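**Ticket 863 – Irkcombe season 3 recaps showing up one episode early (spoilers!)**

Opened by: Gifty Zakaria
Assigned to: Imad Smadi
Opened: 16 Apr 2019
Area: Prornora episode guide, recap pages, watch tracker
Status: closed, see end

**Report (Gifty)**

Hi team! First off, I love the new episode guide and I've been telling everyone in the Irkcombe group chat to switch to it. I did hit a bad one tonight though. I finished season 3, episode 4 (the one with the bakery auction, so good), ticked it as watched, and clicked "Recap". The page that opened was the recap for episode 5. I read two lines before I noticed and now I know who leaves the house. Ouch!

Steps:

1. Log in and go to Irkcombe, season 3
2. Mark episode 4 as watched
3. Click the Recap button on that row
4. Episode 5 recap opens, spoiler shield off

Seasons 1 and 2 are fine. Shirima is fine as far as I checked, and I checked a lot because I'm in the middle of a rewatch. Same thing on my phone and on my laptop.

**Imad**

Thanks Gifty, this is a great report, and sorry about the spoiler. Reproduced on the first try. Season 3 is off by one from episode 1 onward. The titles and air dates on the rows are right, and only the recap link and the spoiler shield are wrong. So the guide knows which episode you're on and the recap side disagrees with it.

Cleared the page cache anyway. No change.

**Imad**

Looked at the recap table. There's a row in season 3 with number 0 and the title "Irkcombe: Home for the Holidays". It's the December special, the 90-minute one. On the guide side the special sits in its own "Specials" list and has no number at all. So when Prarnel (our import tool) matches guide rows to recap rows, it lines them up by position: special to episode 1, episode 1 to episode 2... wait, that would push it the other way. You'd get the recap from the episode *before*. Back to it after lunch.

**Oana Manole**

Jumping in because I wrote half of those recaps and I can't leave this alone. Imad, check episodes 1 and 2. They aired as a double bill and I wrote ONE recap for both. It was filed under episode 1. I don't think there's a row for episode 2 at all, so everything after it would slide up by one.

The bakery auction really is the best hour of the whole show, by the way. Gifty has taste.

**Imad**

Oana, yes! That's half of it. Here's what the importer sees with the double bill merged:

| Guide row | Recap it picks up |
|---|---|
| S3 E1 | E1 and E2 combined |
| S3 E2 | E3 |
| S3 E3 | E4 |
| S3 E4 | E5 |

It matches Gifty's report exactly. The special gets dropped before matching (number 0 is treated as "no episode"), so it never had a chance to cancel out the shift. I was chasing the wrong row all morning, but I did get to reread the holiday recap, so no complaints. 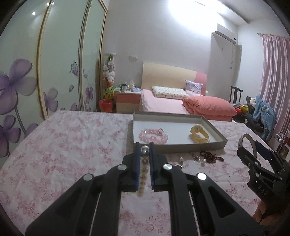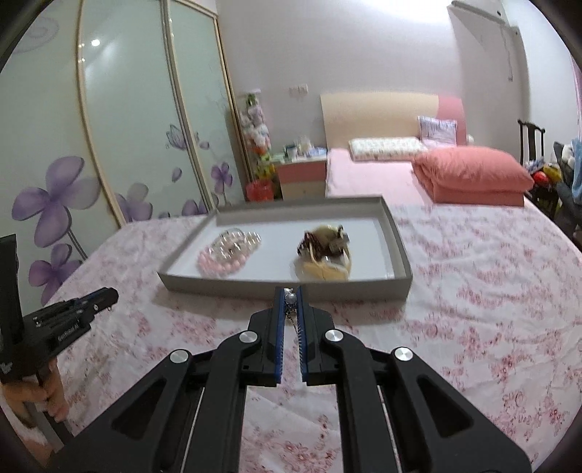

*Attachments 1 and 2: jewelry held between the blue pads, both shots.*

**Imad**

Fix plan:

- Match on season and episode number, never on position
- Let one recap cover more than one episode (new field, `covers`)
- If there's no match, show "Recap coming soon" and leave the shield on
- Special gets its own recap link in the Specials list

The third one matters most to me. A missing recap is a bit sad, a wrong one ruins somebody's evening.

**Obadia Muli**

I run the tracker side. Please keep in mind that the shield uses the same match as the recap button. When a person ticks episode 4, the shield currently lifts for episode 5 too, in the comments as well as in the recap. I'd like to test both in one go.

Also, can we rerun the match for every show and not only this one? There are 700 recaps in the table and double bills are pretty common in finales.

**Imad**

Good call, doing it. Test copy is up.

Dry run on all shows:

```
shows checked: all
recaps read: 700
mismatched seasons: 3
 Irkcombe S3 (double bill, E1/E2)
 Shirima S2 (double bill, finale)
 Shirima S5 (recap missing, E8)
```

So Shirima did have it too, just late enough in the season that it was easy to miss. In S2 the double bill is the finale, so nothing comes after it to slide. Only the last row had a broken button. S5 is worse: episodes 8 and up all open the next recap.

**Gifty**

Oh no, I'm on Shirima S5 episode 6 right now! You saved me by two episodes. Thank you thank you. Happy to try the test copy if you want another pair of eyes.

**Kheri Makokha**

Please do, Gifty. I've switched your account over. You'll see a green strip at the top of the guide. Your watched ticks are copied, so nothing you do there will touch the real ones.

**Gifty**

Tried it on both devices:

- Irkcombe S3 E1 and E2 both open the combined recap, and it says "Covers episodes 1 and 2" under the title. Love that.
- E4 opens E4. Hooray!
- E5 is shielded until I tick it, comments too
- Holiday special has its own button
- Shirima S5 E8 says "Recap coming soon"

One tiny thing: on my phone the "Covers episodes" line wraps and sits on top of the star rating.

**Imad**

Fixed the wrap, it was a fixed line height. Good spot.

**Obadia**

Shield tests pass for all three seasons. I ticked and unticked my way through the whole of Irkcombe S3 and the comments stay hidden where they should. Fine by me to go live.

**Imad**

Live. Reran the match on the real table, zero mismatched seasons. Old bookmarks to recap pages still work because the page addresses didn't change.

**Oana**

Writing the missing Shirima S5 E8 recap tonight, I've wanted an excuse to watch the ferry episode again. Will split the Irkcombe double bill into two recaps at some point too – the first hour has so much going on and I gave it four sentences.

**Kheri**

Closing this one. Opened a separate ticket for the import tool so it warns us when a season has fewer recaps than episodes. Gifty, if the green strip is still there tomorrow, log out and back in.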